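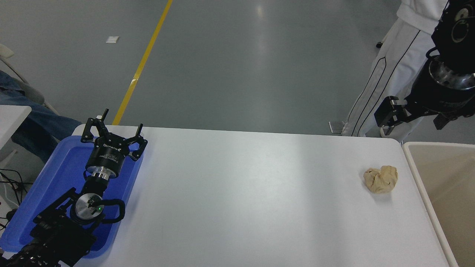

Shared robot benches get their own house rules

I've been waiting for somebody to write this stuff down, and now Piren has gone and done it! The robotics lab put out its house rules for shared benches on Tuesday, March 29, 2022, and I spent my lunch break reading all 17 pages (yes, with a sandwich, yes, there are crumbs on page four).

The rules cover tables where two arms work within reach of each other and people are walking by or sitting close. Plenty of small labs run that way now, mine included, and up to this point most of us have gone by habit and a sign taped to the door.

The big one is speed. If anybody is inside the floor line, every arm on that bench drops to a slow setting of 23 centimeters a second, and it stays there until the person who started the job clears it by hand. Higinio Bañuelos, who led the writing, told me on the phone that this was the rule people fought over the most. "They wanted it to speed back up by itself," he said. "I wanted somebody to look up first."

Then there's a whole section on where an arm gets parked. Fingers open and empty, joints locked, and no resting spot that takes up the space another arm needs. A status light doesn't count as proof that an arm is safe to touch, which I loved seeing in print, because I have absolutely reached in on a green light and felt pretty dumb afterward. Cables get checked at the start of each shift and after any change of gripper.

Oh, and scraps! Paper and packaging that miss the bin get picked up between runs, with the arms stopped, and you don't lean across the table to do it. You walk around.

Piren tried a draft starting in January with two outside teams, Womeo and Isow, and logged 540 hours of bench time. Kristóf Kocsis at Isow said his group grumbled for a week or so over the sign-in sheet and then quit noticing it. He still thinks the part on visitors is too thin, and I'm with him there. It's one paragraph, and it mostly says to give them a chair outside the line.

The rules are free to download and nobody has to follow them. Kotian, which rents out bench space by the day, says it will write them into its contracts this summer and print 3000 copies of the one-page version for its sites. Bañuelos is taking comments by email for the next edition. I've already sent mine, and it was longer than I meant it to be.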